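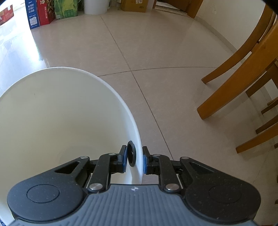

Durndale to Start Plastic Film Collection in June

DURNDALE – Households in Durndale will be able to put out plastic bags and film with their regular recycling starting in June, under a new contract with Sternley Waste Services.

The service follows a trial in the Ledow neighborhood, where 208 homes took part for 21 weeks. Residents there set out 1,198 pounds of bags, wrap and mailers.

"People asked for this at nearly every meeting we held," said Setareh Rahimi, recycling manager for the town. "Most of them already had a drawer full of bags."

Clear and colored bags are both accepted. They should be empty and dry, and tied inside one larger bag. Carts must be at the curb by 6 a.m.

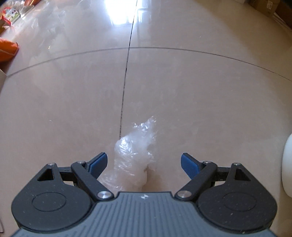

Drop-off Sites

Film can also be taken to the Mahmoudi Street depot, which has 2 bins by the gate.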